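Cliltent Releases Voltine Set of Hand-Guided Tabletop Demonstrations

2018-06-04
By Wen-hsiung Chiu

FLAVENMONT – Cliltent today released Voltine, a set of 2213 tabletop demonstrations recorded with hand-held grippers. It is intended for groups that train robot arms on household handling tasks, and it covers 15 tasks, including plate placement, tray loading and table clearing.

Demonstrations are made in pairs of grippers, one for each side of the task. The operator holds the tool directly and moves it through the task at normal working speed. No robot arm is needed during recording. Each gripper carries its own camera, and the two video streams are stored with jaw opening and tool position on a shared clock.

Of the total, 677 demonstrations involve plates and trays. Glossy dishes were included on purpose, as glare near a rim makes the grasp point harder to locate.

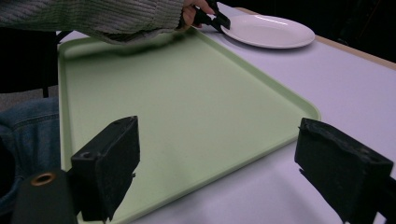
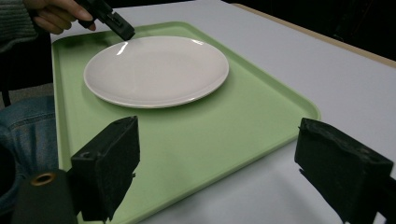
Plate and tray task, gripper camera views: plate on the tabletop beyond the tray (first), plate on the tray (second).

Recording and Replay

Recording began in March at the company's Flavenmont site. Demonstrations are replayed on Tu, Cliltent's two-arm test bench, before they are accepted. Runs with a dropped object or a gap in tracking are removed.

"The finger geometry on Tu matches the hand-held tool, so jaw opening transfers without rescaling," said Ho-yin Tse, head of data engineering at Cliltent. "Arm reach still has to be checked for each run."

Version 2 of the file format adds per-finger calibration. Voltine is available to licensed Cliltent customers as of today.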